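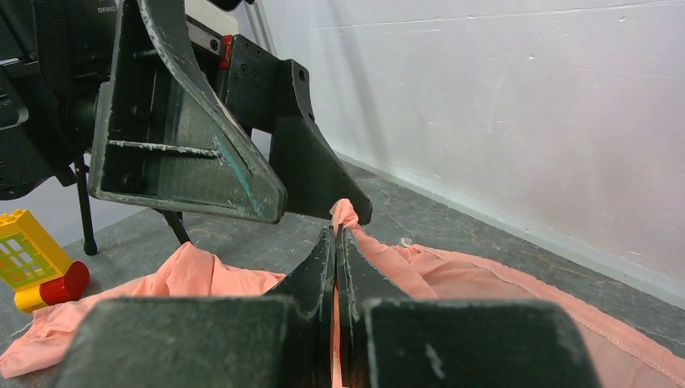

## 4. Two-arm cell: cables, fingers, first cloth run

Assumes sections 1 to 3 are done, base plate bolted to the front rail and both arms homing clean. If an arm still hunts at home go back to section 3, don't push on.

Parts for this bit:

- Remo arms x 2, on the shared plate
- wrist leads, one per arm
- finger set, the scuffed ones are fine for cloth
- Mangubat hex keys (green roll, bottom drawer at the Huvville shed)
- one old hoodie or similar. Soft, nothing with a metal zip

### 4.1 Wrist leads

1. Power off at the wall. Not the soft switch.
2. Plug in at the wrist first, then work back toward the base.
3. Leave slack over the elbow. Fold the arm right up by hand and check nothing goes tight.
4. Tie loosely at the links. Never tie accross a joint.
5. Repeat other side.

**Caution:** a lead that's fine at home pose can still snag at full reach. Swing each arm through its whole travel by hand before power goes on.
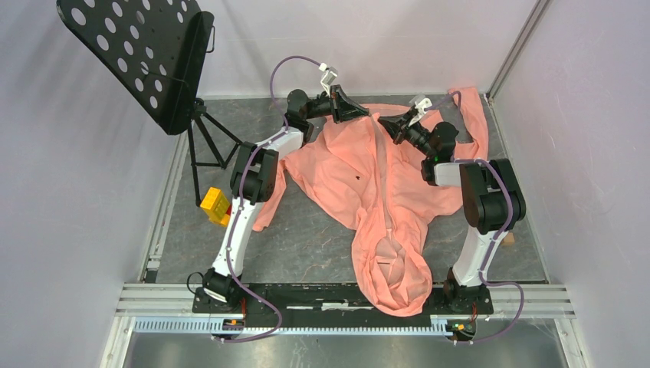
Slack is the thing most people get wrong on this build. Too short and the wrist connector works itself out halfway through a job, too long and it hangs in the gripper's way. Go for an arch like the purple leads have over the wrists, then down along the white links and over the elbow. If yours lies flat against the wrist, pull more through from the base end and retie. Check again after the first hour, ties creep.

### 4.2 Finger closing

1. Power on. Arms to home.
2. Open Sorkora, Tools > Fingers.
3. Set close force to 30. Default is 48, too strong for thin fabric.
4. Close on nothing. Tips should come together evenly top to bottom. If one leads, back off its two screws a quarter turn, square it up, nip up again.
5. Close on a single layer of cloth and tug by hand. Should hold against a light tug, slip on a hard one.
6. Save. It does not save on its own.

**Note:** error 129 = finger stalled before reaching target. Nearly always cloth bunched up behind the tip. Open, clear it, retry. If it comes back with nothing in the fingers, check the screws.

### 4.3 Meeting point

Both grippers have to get to the same patch of floor without hitting each other. Set this before any two-handed job.

1. Speed to slowest.
2. Jog left arm to the far middle of the floor, a bit above the cloth. Store as L-MEET.
3. Back it off. Jog right arm to the same spot, store as R-MEET.
4. In Sorkora set Keep-apart to 30 mm. Don't go lower til you've done a few clean runs.
5. Run both to MEET together, finger on the stop button the whole time.

**Caution:** keep-apart only looks at the tips. It knows nothing about elbows, leads or whatever else you've left in the cell. Keep hands out while either arm is live.

### 4.4 First run

1. Drop the garment in the middle. Don't smooth it out.
2. Load `pinch_lift`, set cycles to 300, then hit Step not Run.
3. Step through one full cycle. Pinch, lift, release.
4. Happy? Hit Run. Stay with it for the first lot.
5. Stop if cloth gets under a base or anywhere near the cable channel.
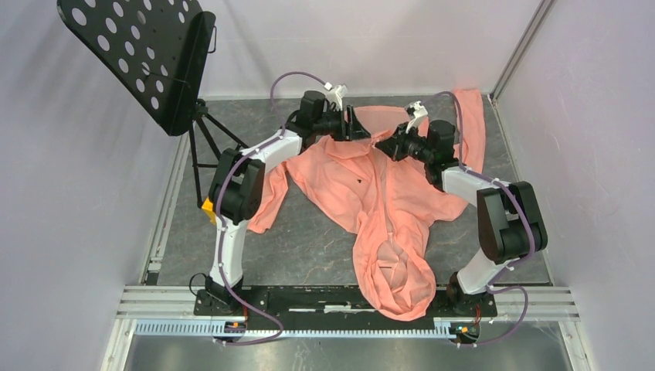
**Huvville, March**

Revision notes. Added since the last print:

- Cloth draped over the front rail is OK for `pinch_lift` as long as it's clear of both bases. Folding jobs, no, pull it back in first.
- Close force was listed as 48 in the old 4.2. Wrong, use 30. Cross it out if you've got the paper copy on the bench.
- Lead order swapped in 4.1, wrist end first now. Doing the base first twists the lead and you end up unplugging it anyway.
- Sorkora now asks before overwriting MEET points. Say yes if you've moved the plate, re-jog both sides, not just one.

Section 5 (folding) still a draft. Spare finger screws are in the ice cream tub with the grey lid, put the tub back when your done.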